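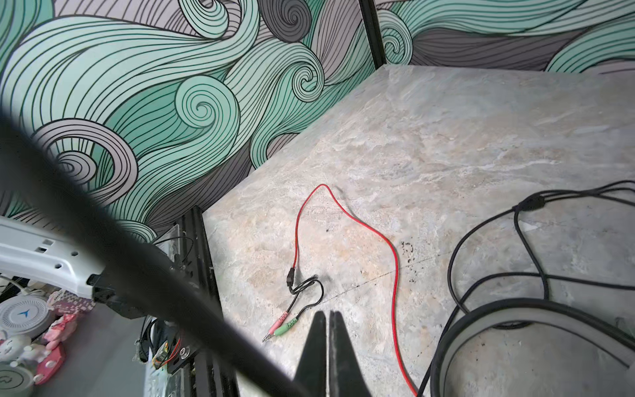

Keeping a novel draft alive on the kitchen table

I've been writing the same novel at home for 3 years, most of it between the fruit bowl and the toaster, and I've ruined enough pages to have opinions. The book is called Timside (it's about a ferry clerk, don't ask) and it has survived soup twice. These are the household habits that have stuck.

Get the pages off the table at dinner

I use a shallow lidded box, the kind sweaters come in. Everything goes in at once: draft, pencils, the envelope of scraps. Don't sort anything. If you start sorting you'll reread chapter two and the rice will burn. My draft is 700 sheets at the moment, so I had to split it, and the half I'm not working on lives on top of the wardrobe with a brick of newspaper under it in case the roof leaks again.

Number the sheets by hand, bottom corner, in pencil. I dropped page 57 and everything after it down the back stairs in June and I was so glad of those little numbers!

Rescuing a page that got wet

Blot, never rub. Lay it between two clean dish towels, put a baking sheet on top and leave it overnight. Ballpoint comes through pretty well. Fountain pen goes everywhere, so if you write with one, photograph the day's pages on your phone before you put the kettle on. Grease is harder. Cornstarch, a few hours, brush it off, and then accept that you'll be copying out that page.

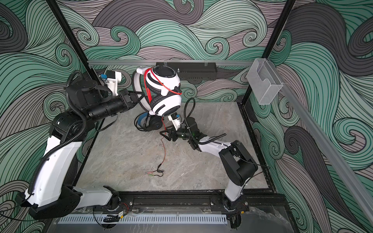 Dialogue is the thing I can't write with the dishwasher going. I start hearing it in people's voices, and then every character is sort of churning along at the same speed. Over-ear headphones help a lot, and a plain pair like the white and black ones in the picture does me fine, with nothing playing half the time. Wipe the ear pads with a barely damp cloth, let them air before you hang them up, and keep the cable (if yours has one) well away from the stove. Then read your dialogue back with them off. Out loud, even if the neighbors hear.
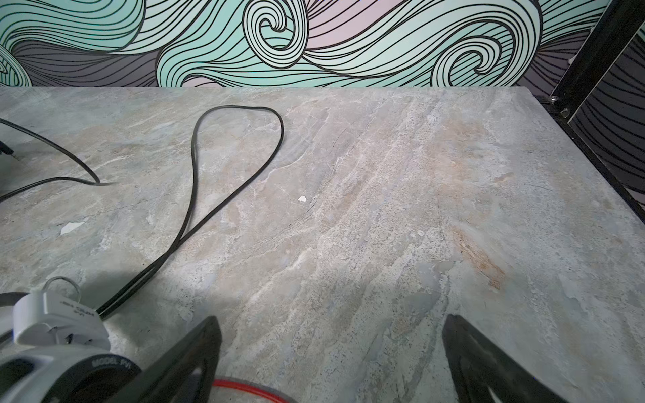

Longhand needs a smooth surface underneath, and I didn't believe it until I looked at my own handwriting from the year I worked straight on the bare table. Every bump shows up as a wobble or a hole in the paper. On a marble-patterned top with little white spots in it like these, where the larger one looks as though the finish has flaked, I'd put down a desk pad or even a thick placemat before starting on a chapter. Run a fingertip over any spot like that first. Don't scrape at it with a knife, and don't use scouring powder. Pale veining is also very good at hiding eraser crumbs, so sweep with a dry pastry brush before anyone sits down to eat.

Pencils, tea and the rest

Sharpen over a saucer. Tea goes on the chair beside you, in something with a lid, and the draft goes on the other side. Keep the scraps envelope even when it gets fat. I found the whole ending of my Priren chapter in mine, on the back of a receipt for onions, and it only needed a new last line.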